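From: Dzifa Alhassan
To: Bawa data collection list
Date: June 20, 2019
Subject: Re: Letter sorting task, wrist view

Dear colleagues,

Ohemaa Issahaku wrote:

> The Celtville station has now submitted 1,318 episodes for the letter task.
> Before we continue, could the list confirm whether an episode may begin with
> letters already on the plate? Our operators have been discarding these.

Such episodes are acceptable and should be kept. The policy must learn to continue a partly finished job, and the first release was weak in this respect – only 71 episodes began with anything on the plate. A start with three foam letters on the plate and others still on the table, as in the wrist view here, is suitable.
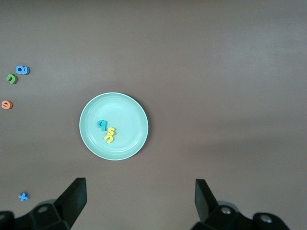 Category: Starting conditions

Operators are asked to vary the position and rotation of the letters between episodes. Letters may touch or overlap, and they may lie near the border of the wrist view. Please do not straighten them before recording.

Lowercase letters that can be mistaken for one another when turned, such as "n" and "u", should be labeled from the tray list and not from the video. Gornotance reported 13 labels of this kind that had to be corrected by hand.

Each station is requested to record a further 24 episodes with a partly filled plate. The revised set will be passed to Prirnance for training in September. Questions on labeling may be sent to this list.

Regards,
Dzifa Alhassan
Bawa data collection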